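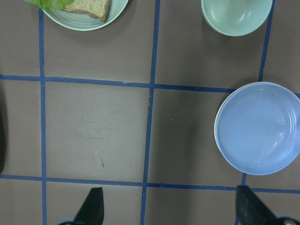 How long do I have to wait before I can use a kitchen table I just refinished?

Kanokwan Klinhom
I sanded our old table down and put on 2 coats of water-based polyurethane over the weekend. The surface feels dry when I touch it, but the can has gotten paint on it and I can't read that part of the label. We eat every meal at this table and I don't want to ruin it. It's December and the garage is cold, if that matters.

Samira Daher
Dry and cured are separate things. Water-based poly is usually dry to the touch in a few hours and you can set light things on it after a day or so. Full cure takes a few weeks, and cold slows it down. Move the table into a heated room if you can get it through the door. Until it has cured, don't put a tablecloth or rubber-backed placemats on it, and lift dishes instead of sliding them. Wipe up water right away and skip the spray cleaners. For the label, look up the product name on the maker's website. They nearly all post a data sheet with the recoat and cure times.

Theerawat Yimyam
I waited 12 days on mine and it was fine. Oil-based, though. Put felt under anything heavy.

Nadège Picard
Agree with Samira on the heat. I did a desk in an unheated shed in Utley and it was still soft enough to take a fingernail mark after two weeks. Try your nail on the underside of the edge if you finished that part too. If it dents, leave it alone longer.
One more thing, if you see dust specks in the finish, wait until it is hard and then rub lightly with 300 grit or finer, wipe it clean, and add a thin coat. Then the waiting starts over. I left the specks in my second one and stopped noticing them by spring.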